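3.2 Surfaces, containers and the folded stack

Cloth folding in small workplaces is usually done wherever there is a free surface. In the Graltside survey, Masanja recorded 233 folding sessions and found that most people worked standing, at a bench or table already used for something else. Finished cloths were stacked within arm's reach and moved later, often by a different person. We kept to this pattern and did not ask anyone to change how they stood or where they put the stack.

Two kinds of surface were compared: full-height benches with a dark top, and low tables with a thick wood top on thin metal legs. The low tables were placed on a larger wooden surface so that the top came closer to working height. Plastic bins and bowls were kept at the sides to hold cloths before sorting.

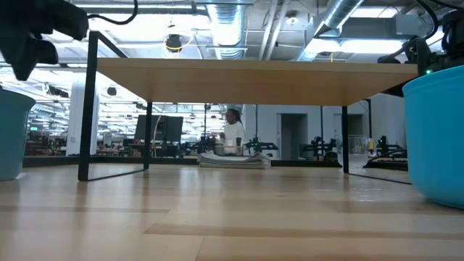 Figure 4. Low table with black metal legs on a light wooden surface, with a teal bin at left and a light-blue bowl at right. A stack of folded gray cloths lies on a dark tabletop behind.

Stack height mattered more than we expected. Flat stacks on the benches stayed square up to the point where people began pressing them down by hand, and after that the lower cloths crept toward the front edge – a problem Dalsgaard also noted in the Surkau laundry rooms. Of the 371 stacks we measured, 56 had to be refolded in part before they could be shelved.

Containers made less difference. Bowls were quicker to reach into than bins, but they held fewer cloths and had to be filled again more often. Participants at the Balogun site preferred bins for this reason, even when the bin stood on the floor. Refolding times for each surface are given in Section 4.1.

12 shares
3 comments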